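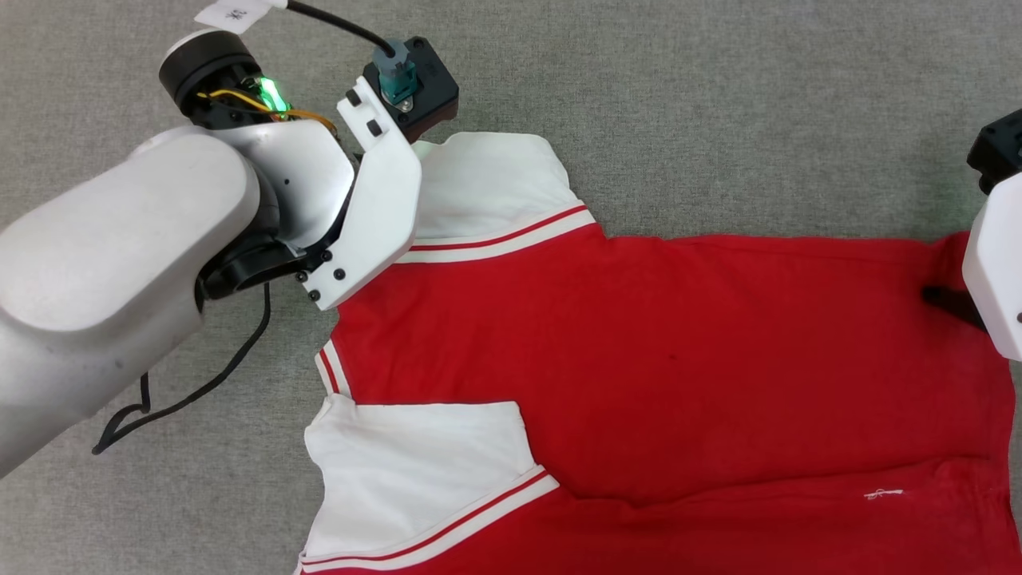

Why does the internal resolver hand out a stale address for the build server after we've changed the record? It's serving the old answer from cache until the TTL runs down, and the TTL on that record was a full day, set by a person I will not name in a notebook that person also reads.

Apr 3, 2025

Spent most of the morning on the above. Writing it down properly so that when it comes back in October I can pretend to have been organized.

**Background, for Yi-an, who was away.** We moved the build server to the new rack. New rack means new subnet, new subnet means new address. Csenge updated the zone file, bumped the serial, reloaded the primary, and checked the primary with dig. Correct answer. She then went to lunch, as one should after a correct answer. By the time she got back, half the office could reach the build server and the other half were reaching a shelf where the build server used to be.

**What I thought it was.** The secondary hadn't picked up the transfer. This is what I always think it is. I have thought this for years, and I've been right twice.

Checked the serial on both. Same serial. Checked the record on both, asking each one directly. Same record, new address. So the authoritative side was fine and I had wasted a coffee on it.

**What it was.** Laptops don't talk to the authoritative servers. They talk to the two caching resolvers, and one of those (Stadavon, the older one) had looked the name up late yesterday, shortly before the change. It was given a TTL of a day and it was honoring that TTL with great dignity. Nodura, the newer one, had been restarted overnight for patches, so its cache was empty and it fetched the new record the first time anyone asked.

Whichever resolver a laptop had listed first decided which office you worked in. Rawan was in the good office. I was in the other.

**Fix.** Flushed that one name on Stadavon. I did it for the single name on purpose. Last time I flushed the whole cache in working hours and the graph looked like a cliff with people on it.

After the flush, dig against Stadavon gave the new address. My own laptop still gave the old one. Laptops have their own cache. So do browsers. So, apparently, does the little build client Mansa wrote, which resolves the name once at startup and then holds on to it for as long as the process lives. He says this is a feature. We discussed it.

Order of caches, from nearest to farthest, in case I'm asked again at a whiteboard:

1. The application (the build client, see above)
2. The browser, if there's a browser
3. The operating system's own stub resolver
4. Stadavon or Nodura, whichever you got
5. The authoritative servers, which were right the whole time and didn't make a fuss about it

---

**Side quest: the encrypted DNS test.** This was supposed to be today's actual work.

I-seul has had a DNS-over-HTTPS listener running on Nodura for a while, for the test group only. The plan was to compare it with plain old port 53 from the same client, on the same list of names, and see whether anyone would notice. The list is 100 names, mostly ones we really look up, plus a handful that don't exist, because people mistype things and the resolver has to deal with that too.

Ran the list 19 times each way. I'd meant to do 20, and then the fire alarm test happened, and after it I had lost the will.

Impressions, pending I-seul doing the sums with a method that has a name:

- The first query over HTTPS is slow. You're paying for the TCP connection and the TLS handshake before anyone has asked anything.
- After that, with the connection held open, I couldn't tell the two apart by looking at them. Looking at them isn't a method, see above.
- If the client drops the connection between queries, everything is a first query and it's miserable. My script did exactly this for the first three runs. I threw those out and started the count over, so the 19 are clean.
- Nonexistent names behave the same both ways. You get told no at the same speed.

One odd result. A single name on the list, an internal one, failed over HTTPS every time and worked over port 53 every time. Consistent failures are a gift, so I went and looked.

The HTTPS listener sits in its own view in the config, and that view was copied from the external one. It has never heard of our internal zone. The other internal names on my list only worked because they also exist in the public zone, pointing at the public side of the proxy. So they had been resolving, cheerfully, to the wrong place. If I'd only checked "did I get an answer" I'd have marked them as passes.

I had, in fact, only checked "did I get an answer." The script now compares the answer as well. The old results for correctness are worthless. The timings are still usable, I think, though I-seul made a face about it.

**The 800 thing.** Csenge noticed that responses over a certain size were being cut short on port 53 from the lab bench and retried over TCP. The limit turned out to be 800 bytes, which isn't a number I've seen anyone pick on purpose. Default EDNS sizes I recognize. This one I don't. Found it in the resolver config on the bench box with no comment next to it. The version history says only "tweak."

Left it alone for today and added a comment asking whoever did it to come forward. Changing two things at once is how this notebook got to be so thick.

---

**Argument at the bench, summarized with affection.**

Rawan's position is that if browsers start using encrypted DNS to some outside provider by default, our internal names stop working on those machines and we're the ones who get the tickets. Also we lose the query log, and the query log is how we found the infected label printer.

Mansa's position is that the query log is a list of everything his colleagues look up all day, and that he'd sleep better if it were shorter. He also pointed out that the label printer was found by the smell.

I think both of them are right, so I proposed running our own encrypted resolver, pointing managed machines at it, and cutting the log down to something that would be dull to read. Encrypted on the way in, still our resolver at the other end. It does nothing at all for the hop from our resolver to the outside world, which remains readable to anyone who cares to look. Mansa made me write that sentence down.

Yi-an asked by chat whether this means we need a policy. I said probably. The chat has been quiet since then.

There's also the question of the canary domain, the one some browsers check before they switch encrypted DNS on by themselves. We could answer it with a "no such name" and those browsers would leave the setting alone. It only affects the automatic switch. Anyone who has turned it on by hand keeps it on. Rawan wants it in. I'd like it in too, at least until the internal view is fixed, and then I'd like to argue about it again.

---

**To do**

- Drop the TTL on anything in the internal zone that's scheduled to move. Do it at least one old TTL *before* the move – lowering it afterward helps exactly as much as you'd expect. Five minutes is fine. Put it back when the dust settles.
- Add "check the resolvers, both of them" to the move checklist, below "check the primary."
- Fix the HTTPS view on Nodura so it carries the internal zone. I-seul has this.
- Rerun the list once that's done. Answers compared this time.
- Ask Mansa, nicely, to re-resolve on reconnect in the build client.
- Find the author of 800.
- Clurnar still lists Stadavon as its only resolver. If Stadavon goes down, Clurnar goes with it, and Clurnar runs the door badges. Would rather learn this from a notebook than from a door.

**Commands I used, so I stop looking them up**

```
dig @stadavon build.lab.internal +noall +answer
dig @nodura build.lab.internal +noall +answer
rndc flushname build.lab.internal
```

The number in the second column is the TTL left. On the resolver it counts down each time you ask. On the authoritative server it stays put. If you see it ticking down you're talking to a cache, and I should have noticed that at nine in the morning.

Later: Csenge says the second link monitor, Seo, also pins the old build address in a hosts file. Of course it does. Removed the line and the alert cleared on the next check. Left a note on the machine asking people not to do that, and signed it with the team's name so it would carry more weight.

Later still: the hosts file line was mine.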